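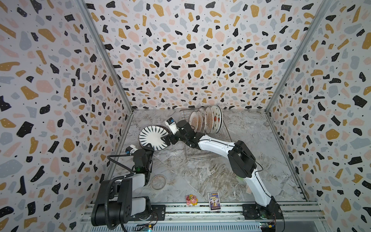
Terrazzo walls, marble-look surface, and the plates in the rack.

Leave the Rack Out
May 30, 2018

Every kitchen makeover I read ends with the dish rack put away. The counter is clear and the rack is under the sink or in a donation box. I think this is a mistake. A wire rack on the counter is the most useful thing in a small kitchen, and it should stay where people can reach it.

My own kitchen on Hunthorpe is nine feet long. I kept the rack in a cabinet for 12 months after reading that visible dishes make a room look smaller. What I got was a stack of wet plates on a towel, and then a second towel. I put the rack back in September and have not moved it.

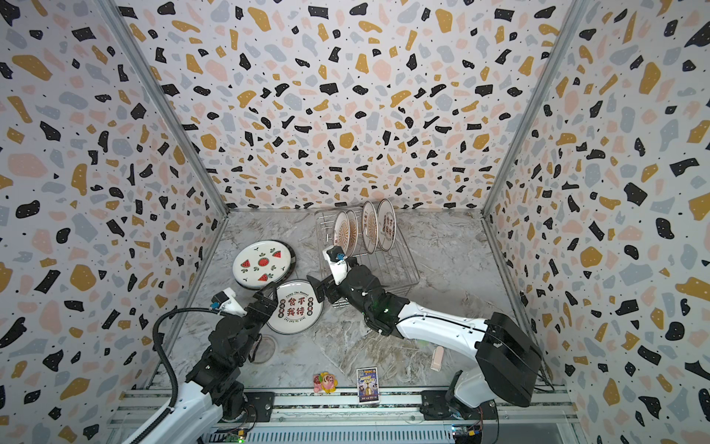 Four plates upright in the rack, the watermelon one lying flat.

The usual complaint is that plates in a rack look messy. That depends on the plates. Plain white ones look like a cafeteria. Printed ones are worth looking at, and in a closed cabinet all you ever see is the top of the stack. Mei-kuen Tsang, who has sold secondhand tableware for over 40 years, told me her customers buy patterned plates and then hide them – she finds it a waste. 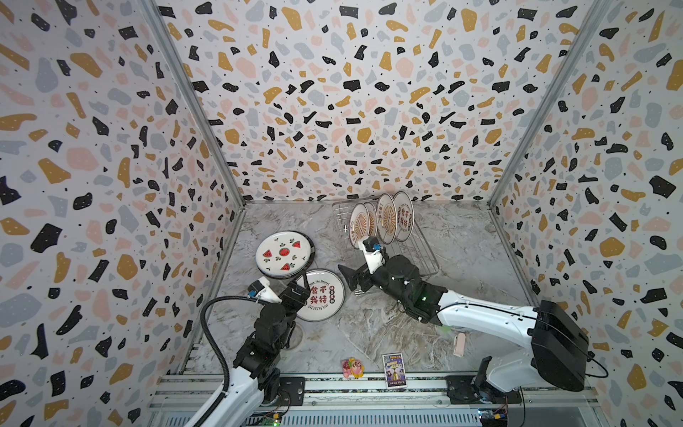
I don't accept that a set has to match, either. Perrine Hamel wrote to me after my last column to say that mixed plates on display look like a yard sale. I would say they need one thing in common and no more. Sunburst designs and a plate with big Chinese characters can share a rack because they are all round and upright, and the wire keeps them in line. My own three oldest plates have nothing in common except their size, and they look fine next to the faucet.

Buy a rack with real dividers and give it a permanent spot near the sink. If the counter still feels crowded, move the toaster.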